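Home Explore Notifications Messages Lists Profile More

1/ Right, a few of you asked what our lot at Ninholm have been up to this term, so a bit of a thread. The course project is called Delley and the whole point is teaching a gripper to tidy up small things. Sounds easy. It is not easy!

2/ There are 14 of us, split into pairs. You hold a gripper in your hand, do the job yourself, and the recordings go off to train the arm later. So most of my coursework this month has been picking things up and putting them down again, very slowly, like I'm defusing them.

3/ My pair got snacks. Other people got socks or cutlery and I was a bit smug about it until I found out how annoying a shiny packet is. Squeeze too hard and it crumples, too soft and it slides straight out the bottom.

4/ We do ours on a bed with a white flowery sort of sheet over it, and I do think a soft surface is the hardest one going. Everything sinks a bit and you end up pinching cloth as well. The konjac packet is my favourite to go for (the spicy 魔芋爽 one) - nice big flat thing, and the blue pads get a decent hold if you come at it with one finger either side.

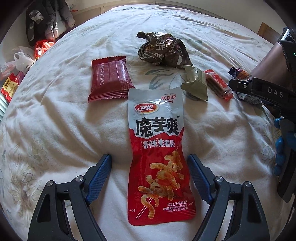

5/ Things I'd tell anyone starting on this in September:

- slow down on the last bit before you close the fingers
- check the screws on the fingers, ours work loose
- little wrapped sweets are worse than big bags, leave them till you've warmed up
- don't eat the props (I have eaten the props)

6/ We've got 208 good runs so far and binned 51. Most of the binned ones are mine from the first afternoon, when I kept rushing. My partner is much steadier and I have stopped pretending otherwise.

7/ The Chraibi group next door are doing the same job on a hard table and their numbers are miles better than ours. I say table is cheating - they say I'm jealous. Both fair.

8/ Next up is the Narketti round, where each pair gets 20 minutes and a pile of stuff they haven't seen before. Please let there be no clingfilm. Will post how we get on, and if anyone's got tips for picking up really thin wrappers, my replies are open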